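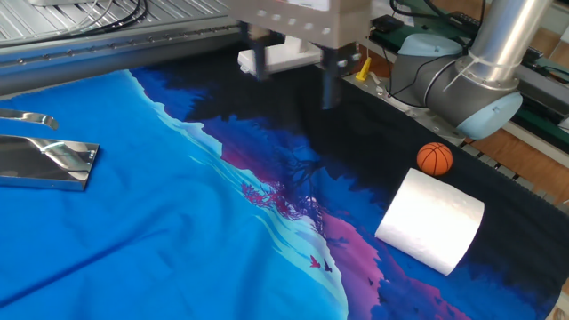
Progress report to the Zidon Fund
October 3, 2020

Hello again, and thank you for the patient emails over the summer. I'll start with the good news: the translation of the Tzavaras letters is moving! When I wrote to you in April I had finished nine letters and was feeling pretty gloomy about it. I now have full English drafts of 34, and the long one on parts and wholes (the one I kept complaining about) is among them.

The scans from Kastivby finally came through in June. There are 1045 pages, a lot more than I'd planned for, partly because the archive there copied the drafts and the blank backs too. I'm glad of the drafts. Tzavaras crossed things out constantly, and in two places the crossed-out version is a better argument than the one that got mailed. I'd like to print both, if you're okay with the extra pages.
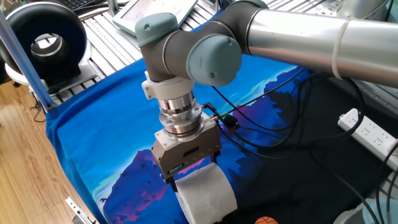 Roll in the gripper, blue cloth on the table.

Chandrasekhar Rao joined in July to check my Greek, and he has been wonderful and merciless. We had a three-week argument over one word, which I had down as "border" and he wanted as "limit." It matters because Tzavaras uses it for the edges of bodies and also for the end of a proof, and you can't really say "the border of a proof" in English. We went with "limit" all the way through, with a note. I lost that one fair and square - though I did get to keep "touch" where he wanted "contact."
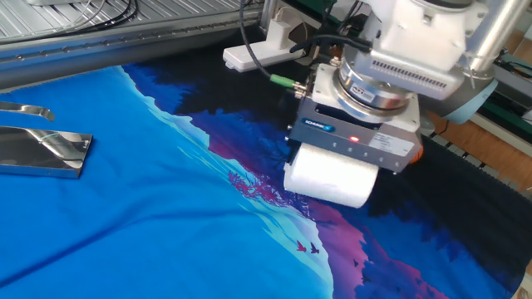 The letters on touch are the part I most want people to read. Tzavaras asks whether two things that meet must share something, say a common surface, or whether each keeps its own and there is simply no gap. His cases are mostly coins and candle wax, and my test readers got stuck on those, so in the introduction I'm trying plainer ones. Think of that white roller resting on the dark part of the printed cloth. Does the place where they meet belong to the roller, to the cloth, to both? Tzavaras says neither, and then spends four letters trying to take it back. I've written two versions of the introduction to this section and I'm not in love with either yet.

The transcriptions are going into Clodico, and that has been slower than I promised you. The search works fine in English but chokes on the old accents, so for now I'm typing a plain version of every Greek line next to the real one. It's dull work and I do it with the radio on.

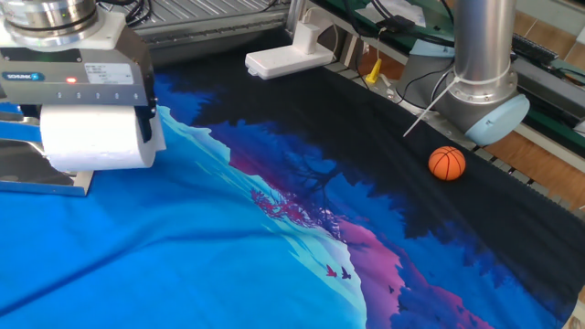 Next up is the group of letters on measurement, which I've read through but not started drafting. The question is whether a length is already there in a thing or only shows up once we lay something next to it. Tzavaras leans hard on the ruler, and I think an English reader will follow if I lean on it too. Look at the little tick marks and numbers along the lower part of the gripper, just above the paper towel roll: they're printed on the body whether or not anyone is reading them, but a mark is only "three" of something to a person who can count. I'm still not sure if Tzavaras thinks that's a problem about marks or about people. Chandrasekhar says people. We'll see.

On money, I've spent $2388 so far, nearly all of it on the scans and on Chandrasekhar's checking time. I'd like to move $100 from travel to printing so I can get paper proofs for the test readers, who do not enjoy reading footnotes on a screen (me neither). Please let me know if that needs a form.

The measurement drafts come next, then the index. I'll send the "border" and "limit" note along separately as soon as Chandrasekhar has signed off on it.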